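Ortner to merge Clellbridge and Diltholm branches under one roof

Friday, April 5, 2024

Ortner, the independent supplier of workshop fittings and joinery hardware, today confirmed that its branches in Clellbridge and Diltholm will be brought together at a single site on the Trukmont estate. The new premises will open to trade customers in May.

The two existing branches will remain open until the move is complete. All 52 members of staff have been offered posts at Trukmont on their present terms, and the company has agreed to pay travel costs for two years for anyone whose journey to work becomes longer as a result.

Heidrun Rainer, managing director of Ortner, said: "Our customers in both towns have told us for a long time that they were driving from one branch to the other to complete a single order. Bringing the stock together was the sensible course, and the Trukmont building gives us the room to do it properly."

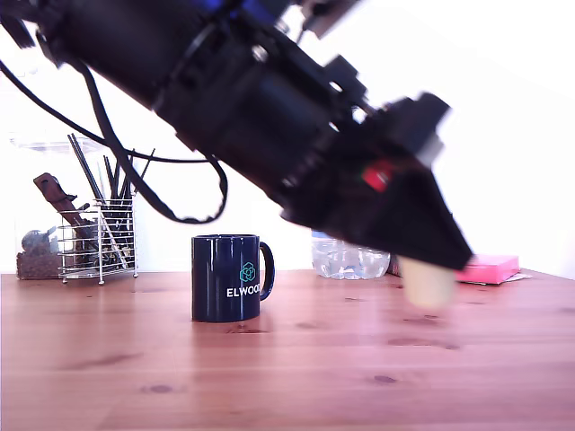
The Trukmont site has a longer trade counter than either of the present branches, a covered loading bay and 20 parking spaces set aside for vans. Opening hours will follow those now kept at Diltholm, with an early start on weekdays and a half day on Saturdays. Existing account numbers, credit terms and delivery rounds will not change.

The cutting and edging service, until now offered only at Clellbridge, will be available to all customers from the first day of trading. Orders placed before the move will be honoured at the price quoted, and customers may choose to collect them from either of the old branches until those counters close.

Leopold Lehner, who has managed the Clellbridge branch and will take charge at Trukmont, said: "Most of the people behind the counter will be faces our customers know already. We have spent the winter going through the stock lists line by line, and there are items coming back on to the shelves that we had to drop for lack of space."

Nives Monti, at present branch manager at Diltholm, becomes head of deliveries for the whole company. Her first task will be a review of the rural rounds, on which customers will be consulted by letter.

The lease on the Clellbridge premises will be given up later in the year. The Diltholm building is owned by the company – no decision has yet been taken on its future use.

Press enquiries should be addressed to Lai-ching Lam, communications manager, at the Ortner head office.

Ends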